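# Prurnow Shared Desks: Questions We Keep Getting

The white tables and gray mesh chairs are first come, first served. Please read this before emailing Trinidad Panganiban, who wrote it so that you wouldn't.
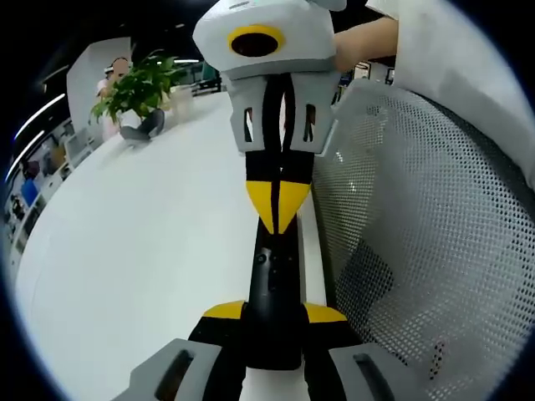 **Can I reserve a chair?**
No. A sweater draped over the back is a sweater, and will be treated as one.

**The chair is too low.**
There's a lever under the seat. Sit down first, then pull - people who do it standing up tend to file a second complaint.

**How do I clean the mesh?**
Soft brush, then a damp cloth. Crumbs go in easily and come out in February.

**What about the tables?**
Mild soap and water. White shows everything, including the ring from the mug you were sure had a dry bottom. Coasters are by the sink, all 98 of them, in nearly new condition.

**May I take a chair to the Gough room?**
Yes, if you bring it back the same day. We have met the other kind of yes.

**Can I leave my stuff on a table overnight?**
You can't. Anything left goes to shelf 2 in the Mandum closet, where it will make friends.

**Is there a weight limit for the tables?**
174 pounds, spread out. This covers equipment and books. It also covers you, so please use a chair.

**Who do I tell if something breaks?**
Leave a note at the Flernitville front desk with the table number.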